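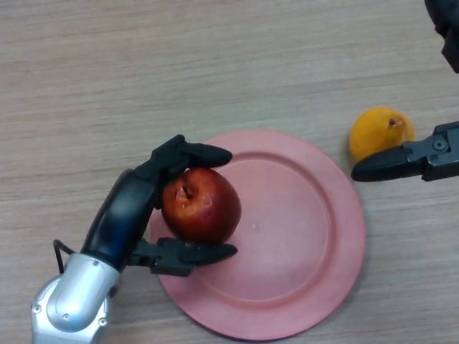 Vullthorpe Kitchen Diaries

Hello, and thanks for looking in. You've found a transcription of the household diaries kept by Waltraud Pfister, who wrote down what came into her kitchen, what she did with it and what she thought of the result. I've typed up all 3 notebooks and put them in one table so that people can search them, count things, or just read about plums for an afternoon (I've done plenty of that).

There are 3456 entries. An entry is one line in a notebook, so a busy jam day can give you a dozen of them and a quiet week in February might give you one, usually about potatoes.

What's in the folder

diaries.csv - the main table, one row per entry
places.csv - place names as she wrote them, with my guess at the modern spelling
words.txt - dialect and family words, with plain English meanings
notes.txt - my running grumbles while typing, kept because they explain a few odd choices

The columns

entry_id: a plain number, starting at 1. It follows the order on the page, even where she went back and squeezed something in later.

book: first, second or third.

month: the month if she gave one. She often didn't, and I haven't guessed.

item: the main foodstuff, in modern English. "Apple" covers every kind of apple. If she named the variety you'll find it in the next column.

variety: her own name for it. Do be careful with this one! "Prantl" seems to be a cooking apple in the first book and by the third it's clearly a pear. Gion Pfister thinks it was the name of the family who sold them, and I'm inclined to believe him, but I've left it exactly as written.

amount: copied as text. She measured in pounds, aprons, buckets and "the blue bowl", and I don't know how big the blue bowl was.

text_original: what's on the page, spelling and all.

text_english: my translation, checked by Jonas Wallner for the first two books. The third hasn't had a second pair of eyes yet.

opinion: filled in for 1348 entries, where she says whether something was good, bad or a waste of sugar. I only marked it when she said so outright. 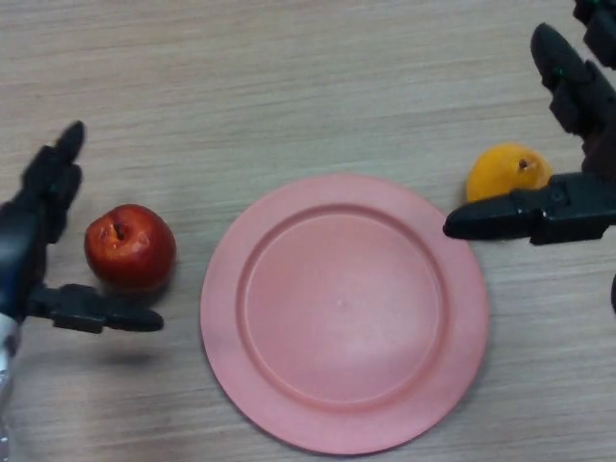
A red apple and an empty pink plate.

How I typed them up

I worked from scans that Gion made at home, a page at a time, and I typed straight into a spreadsheet. Crossed-out words are in square brackets if I could read them and left out if I couldn't. A question mark in brackets is mine. A question mark without brackets is hers, and she used lots of them, mostly about the neighbours' eggs.

Her sevens look like ones. I sorted out as many as I could from the sums at the bottom of each page, but if an amount looks silly it may well be one of those, so please check it against the scan before building anything on it.

Reto Ruchti helped with the dialect words and would like it known that "Cikska" is still not settled. It turns up in baking entries, always near almonds, and our best idea is that it was a shop. It's in places.csv for now with a note next to it.

Things that are missing

The second notebook has lost its back pages, and 80 entries near the end are only half there. They're in the table anyway, with "torn" in the text where the page stops. I've also taken out a few lines about people's health and money, at the family's request. The entry numbers skip where those were, so don't worry if your count and the last entry_id disagree.

What it's good for

I'd say preserving, home baking, what people ate in which month, and how one person's spelling wandered over the years. Ritva Oksanen used an early copy for a talk in Colstead on bottled fruit and got on fine with it. Prices are patchy, so I wouldn't use it for those. It's also one kitchen - please don't write that "everyone in Vullthorpe ate quince in vinegar", as I've no idea whether they did.

Using it

Free for teaching, research and cooking. Please credit Waltraud Pfister as the author and name this transcription as your source. If you print a recipe, keep her wording next to yours.

Fixes

Send me the entry_id and what you think it should say. I answer most evenings after supper. I'm most grateful for help with the third book, especially the pages on sloes, where the ink has gone very pale and I was partly working from hope.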